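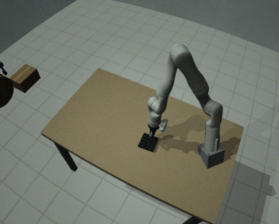

Pettigrew, 09/11/2025

Blog > Hardware > Keyboards

I replaced my keyboard last month after six years with the same one. The old one was a full-size board with a number pad, and the space bar had started to register twice about one time in ten. I cleaned it, then cleaned it again with the keycaps off, and it kept doing it. The new one is the Zivix wireless, the smaller layout without the number pad.

I've been typing on it every workday since, so these are my notes.

The keys are quieter than I expected. My desk is against a bedroom wall and I start early, so this mattered to me more than the lights or the software. The larger keys used to rattle on the old board. On this one only the right Shift makes any noise, and I have to hit it near the end to hear it.

Battery life is fine with the backlight off. I charged it the day it came and it lasted until the third week. With the backlight on I got four days. I leave it off now, since there's a lamp on the desk anyway. The charging port is on the left side at the back, and the cable that comes in the box is too short to reach the tower on my floor. I used the one from my phone.

Pairing took a few tries. The manual says to hold the function key and 1 until the light blinks, but it doesn't say the switch on the underside has to be in the middle position first. Once I had that sorted out it paired with the desktop and the laptop and has stayed paired. Switching between the two takes a couple of seconds, and if you start typing right away the first few letters are lost. I've learned to wait.

The software is the weak part. It's a download of just over 200 MB, which seems like a lot for remapping keys, and it wants an account before it will open. I made one, moved Caps Lock to Control, saved the change to the keyboard and then uninstalled it. The change is still there – it does live on the board, as the box claims.

I also tried the Ovus before settling on this. A store near me had one out on display and I typed on it for ten minutes or so. It's lighter and it folds, and I can see it being good for travel, but the arrow keys are half height and I use them all day. I would have sent it back.

Things I don't like: the feet have only one height, and it's a bit steep. The legends on the number row are printed small, in gray on darker gray, and I have to lean in to find the symbols I don't use often. The on/off switch is stiff enough that I need a fingernail. I miss the number pad when I do the bills, so in June I may pick up a separate one when I do my usual clear-out of the desk. The Brinus pad looks all right and it's wired, so there would be no battery to think about.

The old keyboard is in the closet. I thought about replacing the switch under the space bar, but it's soldered in and I don't own an iron. If anyone has done this on an older board, leave a comment and tell me how hard it was. I'd like to keep it as a spare.

I'll add to this post if the battery starts to drop off or the double letters come back.

215 shares | 6 comments

Recent posts
Moving my files to a second drive
A mouse that works on a glass desk
Fixing a monitor that won't wake up
Which USB hub I kept
Cleaning out the desktop fans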